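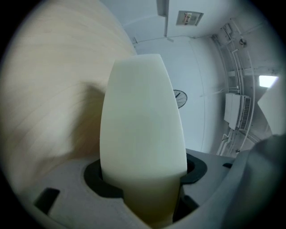 ## Part-time kitchen assistant, Ekham

Remico runs the lunch kitchen at the Tanui building in Ekham and needs a kitchen assistant from 2022-08-01. The post is 37 hours a fortnight, early shifts only, and is fixed until the end of March.

You will wash and cut vegetables, fill the cold counter, take in deliveries and clean down after service. Some days you will also help on the till. We serve some 900 lunches a week in a team of 5.

**You will need:**

- a food hygiene certificate, or to be willing to take one (we pay)
- to be able to lift crates and stand for most of a shift
- fair spoken English

Kitchen experience is useful but we can train you. Meals on shift are free and shoes are provided — bring your own apron.

To apply, send a short letter and 2 references to Nuria Woldegiorgis at the Ekham office. Questions about shifts go to Jeptoo Nyaga.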